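From: Marcelle Jacquet
To: Uslow House list
Date: Jan 4, 2022
Subject: Re: [uslow-house] Laundry: one machine or two?

Desta Zeleke wrote:
> The two-drum washer at Vusumholm would solve our laundry problem.
> Small drum on the bottom for baby things and dishcloths, big one
> on top for sheets and towels. Both can run at once and it takes up
> the floor space of one machine. Assefa wants 720 for it. I say we
> take it before somebody else does.

Desta, I went over to look at it, and I'm less sure than you are.

Yes, it takes up one machine's worth of floor. But when both drums need loading, where does the person stand? The top door is huge. Swing it open to the left and it hangs a long way down the cabinet. Our laundry corner has a wall on that side, so please measure before anyone pays a deposit.

I also don't buy "it solves our laundry problem." Our problem is people leaving finished loads sitting in the washer. With two drums we could have two finished loads sitting there.

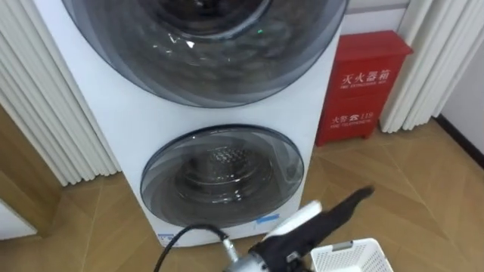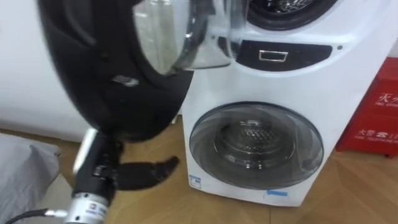
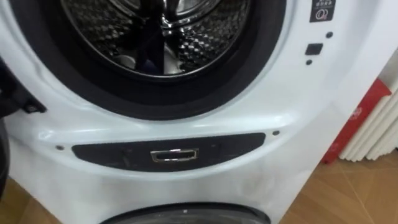
What I'd want answered first

- Is the lower drum big enough to be worth having? Its door is clearly smaller than the top one. If it only holds socks and dishcloths, I'd still be waiting for the big one like everybody else.

- What is the little chrome pull in the black strip under the top drum? I took it for a drawer handle but didn't try it. If that's where the soap goes, does one drawer feed both drums?

- Who fixes it? Drirero looks after our present washer and I have no idea if they touch this kind. One bad part could leave us with no washing at all – two separate machines wouldn't do that.

- What about the floor? It stands straight on wood over there. Ours is wood too, and the building went up in 1888. I'd like Mohcine Abdel Rahman to check the boards before we spin a full load of wet towels on them.

The white casing has some smudges and scuffs below the top drum, which don't bother me. The price does, a little. Could Zewditu ask if Assefa would hold it until February?

If the answers are good I'll vote yes. For now I'm a no.

Marcelle
Room 11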